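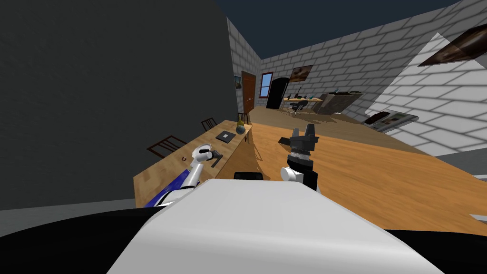 Part-time Parish Archivist (fixed term), Wevwood Local History Room

Posted 2020-11-13

Hours: 20 a week, worked over whichever days suit you
Length of contract: until the end of March, with a fair chance of more if the money holds
Reports to: Malsha Matubbar, Collections Manager
Based at: the old Drillport Road reading room, Wevwood

The job

In the spring we were left the Sandhu papers. The will described them as "a few boxes of family letters". There are 200 boxes. Some hold letters. One holds nothing but receipts for paraffin, in date order, and is so far the best organised thing in the building.

The Sandhus kept the general shop at the bottom of Wevwood hill for three generations and seem to have thrown away nothing that had writing on it. We have order books, rate demands, a long and bitter exchange with the council over a drain, school reports, the rules of a whist club that expelled most of its members, and a great many photographs of people standing in front of vans. Anyone who has lived in the town for long is probably in there somewhere, most likely owing for bacon.

We need somebody to go through it all, work out what is what, and write it down so that other people can find it. Pascal Fuchs made a start over the summer and got as far as box 4 before his own job called him back. His notes are clear, thorough and increasingly short-tempered, and you will be given a copy.

What you will be doing

Opening boxes, listing what is inside at file level, and moving the contents into folders that do not shed rust.

Deciding what belongs together. The family's own filing system was by size of paper. You may respect this or not, but please write down which.

Keeping the catalogue up to date. We use Nalska, a cataloguing program that does what it is asked provided you ask in the right order. Training is given and takes a morning. Forgiving it takes longer.

Answering enquiries from the public, mostly by post and email. A good half of these are from people who would like to be told they are related to someone with a title. You will need to be kind.

Flagging anything damp, mouldy or chewed to Malsha straight away. Please do not put it on her desk.

Writing a short piece for the newsletter every other month. It has a loyal readership who will let you know about any mistake in the bus routes, whatever year you are writing about.

What we are looking for

You will have worked with archives, records or old paper of some kind. A qualification would be welcome but we have met people with several who could not be trusted near a stapler, so we will go by what you have done.

You can read bad handwriting. Old Mr Sandhu's is bad. His sister's is worse, and she wrote most of the interesting letters.

You are able to leave a thing alone once it has been listed. The last person in this post read an entire divorce, start to finish, over three afternoons. It was gripping, and we all had it over tea, but box 3 was very late.

You can lift a full archive box from the floor to waist height, or tell us what would help if you can't. We have a trolley. It pulls to the left.

Some knowledge of Punjabi would be a real advantage. A good part of the early correspondence is in it and has not been looked at by anyone who can read it. We can pay for translation, but not for much of it.

What we can offer

Pay on the parish scale for the grade, which you will find printed in the application pack. We would rather you read it before the interview than after. Paid holiday in proportion to your hours. A key of your own, a desk by the window and a heater that has passed its safety test. The kettle is new.

The reading room is shut to visitors for the time being, so you would have the place largely to yourself. At most two of us are in at once, with the windows open, and we suggest a jumper. Parts of the work, such as enquiries and tidying the catalogue, can be done from home. The boxes cannot go home with you. This has been asked.

How to apply

Send us a letter of no more than two sides telling us what you have done and why you fancy this. Add the names of two people who will speak up for you, at least one of whom is not a relation. A CV is fine as well, but we do read the letter first and it counts for more.

We will not be setting a test at interview, though you will be handed one of Miss Sandhu's letters and asked how far you get. Pascal managed the date and "Dear". He was appointed.

Interviews will be held by video call, and last 4 minutes short of an hour, that being what our account allows before it hangs up on everyone. If video is awkward for you, ring and we will do it by telephone.

If you would like to talk about the post before applying, ask for Malsha Matubbar at the reading room in the mornings. Let it ring. The telephone is at the other end of the building from the boxes.

Applications by post or by hand through the door on the Drillport Road side. The front letterbox was painted shut some years ago.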